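Vemberg workshop notebook
Entry: March, started 7:40 in the morning with coffee, finished much later than planned

Subject: natural dyes, the madder batch, and why I can't stop grinning at a skein of wool

Okay, the madder worked. I'm putting that first because everyone who reads this notebook flips to the end to find out, and this time I'd like you to read the middle too.

Where we left off: the last three madder baths gave us brick, then a duller brick, then something the color of a clay flowerpot. All perfectly nice colors, and the flowerpot one has grown on me a lot (I've put it aside for the cuffs). But the Ilorbridge order calls for a true red, the warm kind you see in old coverlets, and we were nowhere near it. So this round I changed the water, the heat and the grind, all at once, which I know is bad practice. There wasn't time to do them one by one. I'll go back and separate them next month, I promise.

Water

Our tap water is on the soft side. Madder likes calcium. I've read that in every dye book on the shelf and somehow never acted on it, so: plain calcium carbonate, a level teaspoon stirred into the bath before the root went in. It doesn't dissolve all the way and leaves a cloudy look that made me nervous. The cloudiness was gone from sight once the root was in, naturally, as you can't see anything at all through a madder bath.

I also kept a jar of the untreated water with a pinch of the same root, on the windowsill, to compare. After an hour the plain jar was orange and the chalk jar was red. Really red! I carried both jars out to the front room to make people look at them.

Grind

The earlier baths used root chopped by hand into pieces the size of a pea. This time I ran it through the old coffee mill in short bursts until it looked like coarse oatmeal. Two warnings for whoever does it next. The mill gets hot and the root goes a bit gummy if you keep the button down, so let it rest between goes. And the dust travels. Wear the mask, close the door to the finishing room, and wipe down the shelf with the undyed yarn BEFORE you start, so you're not tempted to skip it after. There's a faint pink haze on one of the cream cones now. I've labeled it.

I soaked the ground root overnight in a nylon bag. The first soak water comes off yellow-brown and I poured that into its own bucket. It's full of the tannins and yellows that were dragging our earlier reds toward brown, and there's plenty left in it for a separate bath. More on that bucket below, it turned out to be a treat.

Mordant

No change here from last time. Alum and a little cream of tartar, wool wetted out first, brought up slowly over an hour, held at a bare simmer for another hour, left to cool in the pot. I weighed everything dry. The skeins for this batch were the two-ply from Grecu, which takes alum beautifully and has that slightly crisp hand after scouring. I know some of us prefer the softer Fotgate yarn for next-to-skin things, and I do too, but Grecu gives a clearer color every single time and I will die on this hill.

One thing I'd like to fix: the scouring. Two of the skeins had a waxy patch near the tie and resisted the dye there. You can see it if you open them out, a pale thumbprint. Looser figure-eight ties, please, and at least four of them per skein. I've retied everything in the bin.

Heat

Now the part that has me so happy. Every one of the flat, brown baths went over temperature at some point. I looked back through the older pages and it's right there in my own handwriting: "got away from me a little," "lid on, forgot," "simmering nicely." Madder should never simmer nicely. Past a certain point it gives up its browns and you can't take them back out.

So for this one I stayed with the pot. Lid off, thermometer clipped to the side, burner on its lowest setting with the heat spreader underneath. It took forever to come up. I checked it every 20 minutes, turned the skeins with the long spoon, and read half a novel. When the reading crept up I slid the pot halfway off the burner and waited. I held it well under a simmer for two hours, then turned everything off and left the wool in overnight.

In the morning I lifted the first skein and made a noise that brought someone in from the yard. It's red. It's a deep, slightly orange, glowing red, even all the way through, and it stayed that way after three rinses and a wash. The second and third skeins matched it closely enough that I'd put them side by side in one garment with no alternating. The fourth, which sat nearest the bottom of the pot, is half a shade darker, so keep that one for the border.

The yellow bucket

Back to that first soak water. I put one small mordanted skein into it, mostly out of thrift, and heated it in the little enamel pot. It gave a soft apricot, the color of the inside of a cantaloupe. Gorgeous next to the red. Gorgeous next to the walnut gray from last fall too. I then dipped one end in a splash of iron water and got a mossy brown, with a gradual step between the two that I'd love to use for a hat. Easy on the iron: a splash in this case meant two teaspoons of the rusty nail jar, and even that was close to too much. The wool goes harsh if you overdo it.

Exhaust baths

I ran the main pot three more times after the red came out.

First exhaust: coral. Bright, cheerful, a bit loud on its own.
Second exhaust: salmon, leaning toward the apricot.
Third exhaust: a pale peachy pink you only notice next to white.

They make the prettiest gradient when you line them up, and I've wound a mini-skein of each for the sample ring. I'd like to offer these as a set. Five colors out of one lot of root, counting the red, the three exhausts and the apricot. Please come and look at them in daylight, by the north window, and not under the tubes, where the coral goes a nasty pinkish orange.

Notes on the sums

The Ilorbridge piece needs 1,986 yards of the true red, which I keep reading aloud because it's such a funny exact figure. Their pattern writer does not round! I used 300 grams of ground root for this pot and there's enough in the sack for the rest if we keep to the same ratio. I'd rather dye it as two larger lots than a string of small ones. The big steel pot will hold it as long as the skeins can still swim. If they're crowded we'll get streaks, and then we'll be overdyeing with cochineal and pretending we meant to. 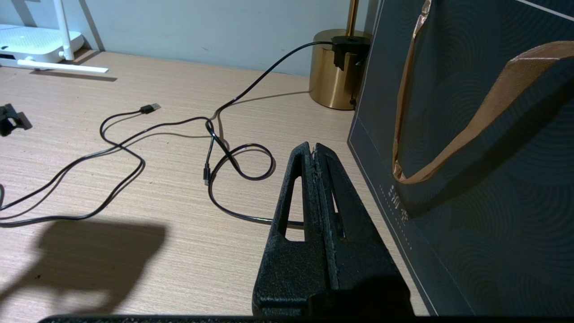
Lightfastness is the next question. I've wound strips of the red, the coral and the apricot around card, covered half of each with foil, and taped them up in the south window. They'll stay there for 30 days. Please don't move them, and please don't lift the foil to peek. I'm writing that mainly for my own benefit. My guess is that the red won't budge, the coral will soften slightly and the apricot will fade the most, as those yellows tend to be the first to go. I'd love to be wrong about the apricot.

Wash test is done already. I knotted a length of the red together with undyed white wool, washed the lot in warm water with our usual soap, squeezed it in a towel and let it dry flat. The white stayed white. The rub test on dry cloth was clean, and on damp cloth there was the faintest blush, so one more rinse for the big lots. There's a bit of root dust still caught in the fibers too, and it shakes out once the skeins are dry. Do that outdoors. I did it indoors, over the rug.

Things to try when the order is out of the way:

Madder on the Fotgate yarn, same heat, to see if the softness costs us any color.
Chalk in the bath with the old chopped root. That would tell us how much the grind matters on its own.
A cool bath, no burner whatsoever, left for a week in a lidded bucket. A few of the older dyers swear by it and I'm so curious.
A little weld over the coral. Should be a proper marigold.
Linen. I know, I know, linen needs a different mordant and a lot of patience. But imagine that red on a linen tape!

Housekeeping. The spent root is drying on the rack by the back door, and it can be used once more for a weak pink or go on the compost, whoever gets to it first. The alum tub is low. The clip on the good thermometer is loose, so I've been holding it on with a clothespin, and I'd like a second thermometer before we run two pots together. The long spoon is permanently pink and should now live with the reds only.

4:15 p.m. The big batch of root is ground and in its soak, two nylon bags, in the white buckets under the sink. Skeins for lot one are mordanted and cooling in the pot. Leave the lid where it is. First pot goes on at 8 tomorrow, and I'm bringing the other half of the novel.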